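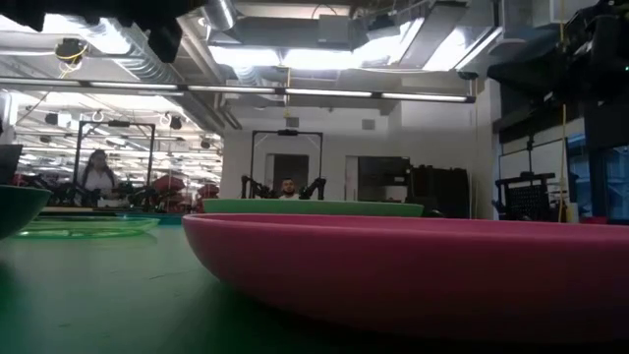 Fig. 1. Bowls and a plate on the table at one robot station, with other stations behind.

Work and Automation, handout 4
Case: tableware sorting at Jolico

Read this before Saturday's seminar. The case comes from notes by Lakmal Sultana and from two long interviews, one with a shift lead, Ottavio Melis, and one with an operator, Béla Gulyás.

1. The job before

Jolico hires out tableware for canteens and events. Returned crates were emptied by hand at a long bench, and each item was put with others of its type. A busy day brought in around 4000 pieces. Sorters were paid by the hour, with a small bonus for speed. Most had wrist or shoulder trouble at some point, and Melis says people seldom stayed past their second winter.

The work needed more judgement than the job description admitted. A sorter would feel a chipped rim before seeing it, and would set the piece aside without stopping.

2. The job during the change

Before any arms went into the depot, a supplier called Novow set up a workshop where staff teach the robots to handle the stock. Each station has arms mounted in a metal frame. The operator lays out a few pieces, guides the arms through picking them up and placing them, then resets the table and does it again. A full shift is 300 runs. Gulyás moved over from the sorting bench and has kept the same hours.

Note the kinds of item in Fig. 1. Deep bowls hide whatever is behind them when viewed from a low angle. A translucent plate lying flat reflects the ceiling lights, and there is little edge to take hold of. Gulyás reports that flat plates take up far more of his time than bowls, and that the run target makes no allowance for this.

3. What changed for the people

Physical load: less lifting, more sitting. Shoulder complaints fell in the first months. Eye strain and stiff necks went up.

Pace: the bench had a natural rhythm, set by the crates. Now a counter on the screen sets it. Several operators said they missed being able to slow down together.

Skill: operators know a great deal about how things should be held, but no grade in the pay scale covers it. They are still listed as sorters.

Talk: at the bench people faced each other. At the stations they are spread across a large room, and conversation mostly happens at breaks.

Security: contracts run to the end of December. Management has said that 2 of the present posts will become permanent. It has not said what happens to the rest.

4. Terms to know

Task reallocation. Tacit knowledge. Deskilling and reskilling. Work intensification.

5. For discussion

Who should own the recorded runs, and should operators be paid again if they are used at another depot? Melis thinks the question is a distraction from pay grades. Gulyás does not. Come ready to argue for one of them, with a reference to the chapter by Csizmadia.

Questions about this handout: Thongchai Nilsuwan, room 816. Back to top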